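Sayaka Hoshino has spent most of her working life waiting for robots to make up their minds. She leads the planning team at Deltesus, where the product, a motion planner called Stundard, was named during a long lunch and has resisted renaming ever since.

"Customers think the arm is slow," she says. "The arm is fine. The arm is standing there while my code has an argument with itself."

The argument used to take 90 milliseconds on a good run and a couple of seconds on a bad one. Since the May release the typical query is down to 53. Hoshino credits a new collision checker and the removal of a logging call that she wrote herself, in her first week, and would prefer not to discuss.

Most of the testing happens in simulation, in a room full of clutter that her colleague Naveen Bajpai keeps adding to. Bajpai maintains the scenes. He has opinions about bins.

"A planner that only sees a clean table is on vacation," he says. "Put a rack behind a bin, leave something thin lying around, and then ask it to reach down. Now you learn something."

What Hoshino learned was that Stundard loved the long way around.

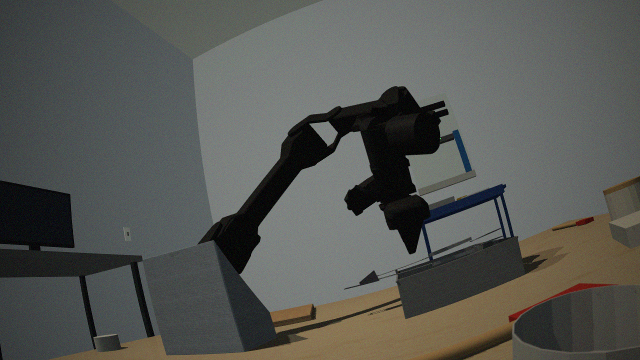 "It would find a path, a perfectly legal path, that folded the elbow over like it was scratching its own back," she says. "The cost function was happy. I was the only one with a complaint."

The fix was a penalty on joint travel, tuned by hand over 80 runs. She calls the tuning "science, in the sense that I wrote the numbers down."

Bajpai wants to tilt gravity next, to see what the controller does. Hoshino has asked him to wait until she has finished version 2. He has not said yes.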